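Thread: Lacquer or raw brass for a comeback player?

valveoil_vic
Coming back to trumpet after a long layoff and joining the second band at Rivbridge, which does mostly trad and a bit of mainstream. My old student horn is worn out. The shop has two secondhand ones on the rack, same model, one in clear lacquer and one that's been stripped to raw brass. The raw one is $1,000 and the lacquered one is a fair bit more. The salesman reckons the raw one is "darker". I played both and couldn't swear to a difference. What do people here use, and is the upkeep on raw brass a pain?

Mouldy Fig
Get the lacquered one. I've had raw and I've had lacquer and the audience at a trad night has never noticed which. What you will notice is green hands and a smell on your fingers after two sets in summer.

tailgate_tram
Disagree with the above. I've played a raw brass trombone for years and wouldn't go back. Mine went a dull brown colour inside a few months and I've left it alone since. It feels livelier in the hand than my old Bulteo, which had lacquer on it like varnish on a boat. As for smell, wash your hands.

Mouldy Fig
Livelier in the hand isn't the same as sounding different from the third row. There was a blindfold try-out at the Dunutau jazz weekend in March, players behind a curtain, and the room was guessing. People who were dead certain beforehand got it wrong.

tailgate_tram
I was at that. They were all using house mouthpieces and the curtain was a theatre drape thick enough to stop a truck. It proved nothing about finish one way or the other.

second_chair_sue
Can I drag this back to the question? Vic, who stripped the horn? If it came that way from the factory, fine. If somebody did it at home with paint stripper and then went at it on a buffing wheel, the bell could be thin in places, and that matters a lot more than colour. Ask the shop. Also pull all the slides and check the valves for compression. A comeback player with leaky valves will think it's their chops and give up.

valveoil_vic
Good point, I'll ask. The salesman did say it was done by Papadopoulos, the repair place. Does that help?

second_chair_sue
It does. They did my cornet and they don't take off more than they need to. I'd still check the compression. Pull the second slide with the valve up and listen for a pop.

Mouldy Fig
Fair enough, they're good. I'd still buy the lacquered one. You're going to be standing up front for "Royal Garden Blues" and half your mates will ask why your trumpet looks like it came out of a dam.

offbeat_ollie
What mouthpiece are you on? I'd spend the money there first. My own tone changed more going from a 5 to something a bit wider than it ever did changing horns. Our bandleader thought I'd bought a new trumpet.

tailgate_tram
Ollie says this in every thread and he's right about one in three times. A wider mouthpiece on someone coming back after a long break is asking for a sore lip by the end of the first set. Stay with what you know until you've got your endurance back.

offbeat_ollie
I didn't say go wide. I said spend the money there.

valveoil_vic
Update, 11/20/20. Went back to the shop with my own mouthpiece and had an hour in their back room. Valves were good on both. Bought the raw one. I can't say it's darker but it slots better up top and the price suited me. First rehearsal was fine until the last number, when my lip packed it in. So now the boring question - what do you wipe it down with, and how often?

second_chair_sue
Congratulations. Wiping raw brass down is a two minute job at the end of the night. Empty the water, run a cloth over the valve casing and the leadpipe where your hands have been, and put it away. No liquid polish unless you want it shiny for a wedding, and then keep it well clear of the valves. As for the cloth, don't pay music shop prices. A big fuzzy microfibre one like the lavender-purple one in the photo is plenty, and the ribbed hem won't bother a horn with no lacquer on it. Wash it on its own and skip the fabric softener. 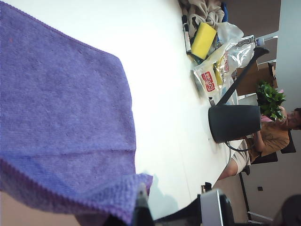
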